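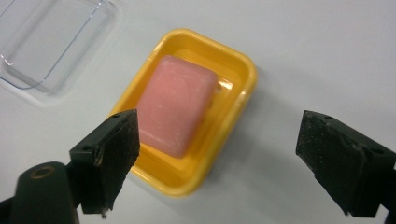 Approved expense reports missing from the invoice proposal
Posted by Leonor Vieira in Billing and Receivables

We are on Proltura, hosted version, and I do the month-end billing for our service department. In January I ran the invoice proposal for the Tusten contract and it picked up 329 lines. When I compare that to the approved expense report list for the same period, 116 lines are missing. All of them are mileage or hotel. The labor lines look fine.

The missing lines show status Approved and they have the right customer number. The employees were paid back through payroll, so the accounting side has gone through. I have tried running the proposal again with a wider date range and got the same result. I also logged out and cleared the filter on the proposal screen, which sometimes helps with other lists.

Is there a setting that stops expenses from being billed after they have been reimbursed? I would like to get these on the next invoice and not key them in by hand.

Wovholm_Ray
Did you check the date range? The proposal goes by posting date and the expense report goes by the date on the receipt. That caught us the first year. Set the end date to the end of the following month and try it.

Leonor Vieira
I did widen it, to the end of February. Same 329 lines.

Pei-shan Wu
Reimbursement has no effect on billing. They are two separate flags on the line. What you describe sounds like the billable flag, which is set when the line is entered and comes from the expense type, with the contract as a second check.

Open one of the missing lines and go to the Billing tab. If Billable says "By contract", look at the contract header under Expense Rules. Every expense type you want to charge has to be listed there. If mileage and hotel are not in the list, the line is treated as non-billable and the proposal skips it without a message.

Adding the types to the contract only affects new lines. For the old ones you have to run Redetermine Billing Status, in the Periodic Tasks menu. Enter the contract number and the period, and run it in test mode first. It prints a list of what would change. When the list matches what you expect, run it again with test mode off, then create the proposal.

Two things to watch. The job will not touch lines in a closed period, so you may need someone in accounting to open January for a short time. Also, if the contract has a cap on expenses, the lines go in by posting date until the cap is reached, and the rest stay out. We had this on the Tsegaye contract, where 181 lines were redetermined and 2 were left over because of the cap. Those had to be approved by the customer and billed separately.

Leonor Vieira
Mileage and hotel were not in the Expense Rules. The contract was copied from an older one that was labor only. Test mode lists all 116 lines. I have asked accounting to open the period and will run it for real after that.

dkessler
Same problem here but with per diem. Does the job work if the contract has already been renewed?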